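4. Colocar el contador en la ventana y darlo de alta

Última revisión: 17 ago 2026

Si vienes del apartado 3 ya tendrás la cuenta de Paisan abierta y el contador Ondix cargado. Si no, vuelve atrás y hazlo, que con la batería a medias el alta se corta y hay que empezar otra vez (lo digo con conocimiento de causa, me pasó dos veces la misma tarde).

Esta parte se hace en un rato. La ventana es lo que más tiempo me llevó a mí, así que empiezo por ahí.

4.1 Elegir la ventana

1. Busca una ventana que dé a la calzada y desde la que se vean los dos carriles. Una primera planta va de maravilla. En un bajo también se puede, pero los coches aparcados tapan el carril de enfrente y las bicis desaparecen detrás de las furgonetas.

2. Comprueba que no haya ramas por medio. Yo monté el mío en marzo, con los plátanos pelados, y en mayo tenía delante una pared de hojas. Si tu calle tiene árboles, imagínatela en julio antes de decidir.

3. Mira si hay un semáforo, un paso de cebra o una parada de autobús justo delante. Los vehículos detenidos lían bastante al sensor, que a veces cuenta el mismo coche al frenar y al arrancar. Con que apuntes un poco más allá de la línea de detención se arregla casi todo.

4. Cierra la ventana y déjala cerrada. El contador trabaja a través del cristal, pero no con el cristal abatido ni con la mosquitera echada.

Nota: los cristales con lámina solar reflectante le quitan alcance. Tengo una vecina al otro lado de la plaza con lámina en todo el salón y acabó poniéndolo en la cocina, donde funciona perfectamente.

4.2 Fijar el soporte

1. Limpia el cristal por dentro con un paño y alcohol. Nada de limpiacristales, que deja una película y la ventosa se acaba soltando.

2. Pega la ventosa a la altura de la manilla, más o menos, y baja la palanca hasta que haga clic.

3. Encaja el contador en el soporte con la flecha hacia arriba. Si lo pones del revés también encaja (un fallo de diseño, para mi gusto) y luego los sentidos de circulación salen cambiados: todo lo que sube aparece bajando.

4. Inclínalo hacia la calzada. La rueda lateral tiene 6 posiciones; desde un primer piso suele valer la tercera, y desde un segundo, la cuarta o la quinta.

5. Aprieta el tornillo de la rueda con los dedos. Con los dedos, de verdad, la rosca es de plástico.

Precaución: no montes el contador por fuera, ni en el alféizar ni en una farola ni en la barandilla del balcón. No está hecho para la lluvia y, si se cae, le cae a alguien encima. En las farolas además te hace falta permiso del ayuntamiento, y pedirlo en Flerkstead es una aventura que dejo para el apartado 9.

4.3 Conectarlo

1. Enchufa el cable corto al contador y el largo al adaptador. El piloto parpadea en naranja.

2. Abre Paisan en el móvil y entra en «Mis puntos», luego en «Añadir punto».

3. Escribe la clave de tu wifi. El contador solo usa la banda de 2,4 GHz, así que si tienes dos redes con el mismo nombre y no se conecta, apaga un momento la otra desde el router.

4. Espera a que el piloto se quede verde. Puede tardar varios minutos la primera vez porque se descarga una actualización. No lo desenchufes mientras tanto, por lento que te parezca.

5. Ponle nombre al punto. Te pido por favor que uses la calle y el tramo («Clamska, entre la escuela y el puente») y no cosas como «mi ventana» o «prueba». Tenemos varios «prueba» en el mapa y ya no hay forma de saber de quién son.
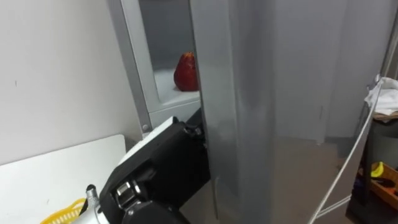

Nieves Olabarri

4.4 Marcar la zona de conteo

La pantalla te enseña ahora un esquema de la calle con una línea azul que la cruza. Esa línea es la que tienen que atravesar los vehículos para que se cuenten, y vas a tener que moverla, porque de fábrica viene puesta en un sitio absurdo.

1. Arrastra un extremo de la línea hasta el bordillo de tu acera y el otro hasta el bordillo de enfrente. Si quieres contar también peatones, alárgala hasta las fachadas.

2. Procura que quede perpendicular a la calle. En diagonal funciona, pero los autobuses largos a veces salen como dos vehículos.

3. Indica qué sentido es el A y cuál es el B. En nuestro grupo usamos siempre A hacia el centro y B hacia fuera. Si todo el mundo hace lo mismo, los datos se pueden juntar sin volverse locos.

4. Activa las categorías: coche, vehículo pesado, bici y peatón. Las ambulancias cuentan como vehículo pesado o como coche según el tamaño, no hay categoría propia. Ya lo hemos pedido.

5. Pulsa «Guardar» y quédate en esa pantalla hasta que salga el aviso de confirmación.

Nota: las motos se quedan a veces en la categoría de bici, sobre todo los ciclomotores. En una calle con mucho reparto a domicilio se nota. Yo lo dejo escrito en las observaciones del punto y así quien lea el gráfico lo tiene en cuenta.

4.5 Comprobar que cuenta bien

Este paso se lo salta casi todo el mundo y es el que luego nos salva en las reuniones! Cuando llevas unos datos al pleno, lo primero que te preguntan es cómo sabes que el aparato no se inventa los coches. Pues así:

1. Coge papel y boli y siéntate junto a la ventana en una hora de bastante movimiento.

2. Apunta con palotes todo lo que pase durante una hora entera, separado por sentido y por categoría.

3. Compara tu hoja con lo que dice Paisan para esa misma hora. En mi primera comprobación yo tenía unos 435 coches y la aplicación se quedaba un poquito por debajo, lo normal con una furgoneta mal aparcada tapando medio carril.

4. Si la diferencia es grande, vuelve al paso 4.4 y mueve la línea. Si sigue igual, cambia la inclinación una posición y repite.

5. Haz una foto de la hoja de palotes y súbela a las observaciones del punto. Guarda también el papel.

Precaución: no apuntes matrículas ni caras ni «el del coche rojo del número tal». El contador no guarda nada de eso y nosotros tampoco debemos hacerlo. Si alguien de la calle te pregunta qué es ese cacharro, explícaselo sin prisa y enséñale el mapa, que es público.

4.6 Cuánto tiempo dejarlo

Para un tramo donde se vaya a poner o quitar un filtro de tráfico, deja el contador un mínimo de 14 días seguidos antes del cambio y otros tantos después. Las semanas con festivos, huelga de autobuses u obras en la avenida valen igual, pero márcalas en el calendario de Paisan con el botón de la banderita.

Si se va la luz o el wifi, el contador guarda por su cuenta las últimas horas y las sube al volver la conexión. Un corte más largo deja un hueco en el gráfico. No lo rellenes a mano ni copies el día anterior: un hueco se explica en una frase, un dato copiado nos deja vendidos a todos.

Al cambiar la hora en otoño y en primavera aparece una hora repetida o una hora vacía. Es así, no toques nada.

4.7 Si algo no va

Piloto naranja que no cambia: casi siempre es la clave del wifi. Bórrala y escríbela otra vez, mirando mayúsculas.

Piloto rojo fijo: apaga, cuenta hasta diez y enciende. Si vuelve, mándame el número de serie por el formulario del grupo y te paso uno de los de repuesto.

Cuenta por el día y se queda a cero por la noche: mira si bajas la persiana. (Sí, la persiana. Es la consulta que más me llega.)

Los sentidos salen al revés: flecha del soporte, paso 3 del 4.2.

La ventosa se cae cada dos por tres: vuelve a limpiar el cristal con alcohol y pégala por la tarde, cuando ya no le dé el sol de lleno.

Para descargar los datos en una hoja de cálculo, sigue en el apartado 5.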